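We're the people at Avitz who'd happily talk robots all day, and on open days we finally get to! Our doors are open again Thu 11 July, and it's free. We moved into the old Golla building with two arms and plenty of opinions, and we've been having folks over ever since. 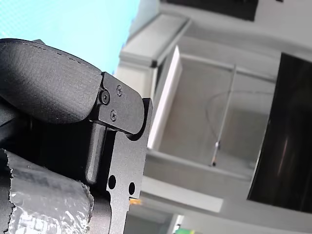 *Up close: padded finger, black bracket, three small screws*

I usually start visitors at the gripper (kids want to know if it pinches), and then we wander over to the mats and get talking about the arms. 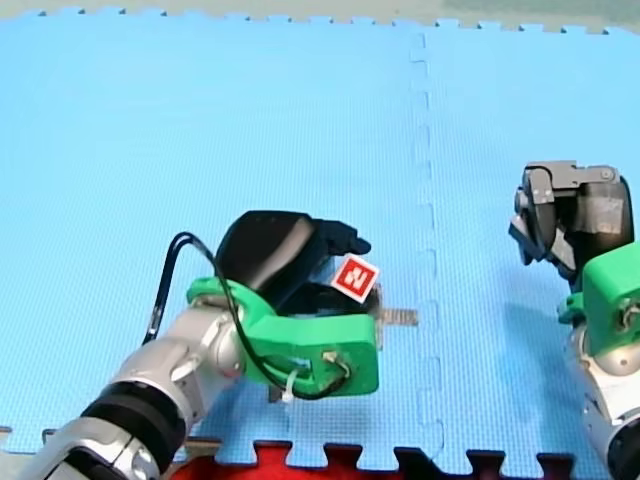
You don't have to know a thing about code, either. Ask whatever you like, I love the odd questions best. Wooden letter blocks are a big favorite with the younger crowd.

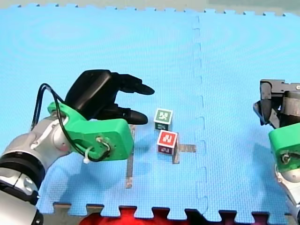
**Avitz Robotics | Visits & Demonstrations Team**

We're the ones who answer your emails and book school groups, up to 38 people at a time.
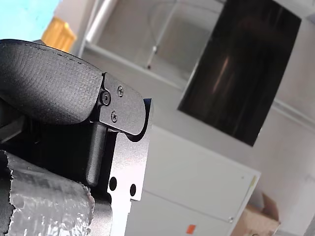

Parking is behind Matheson Hall, and the coffee at Dovetti next door is great. Come say hi!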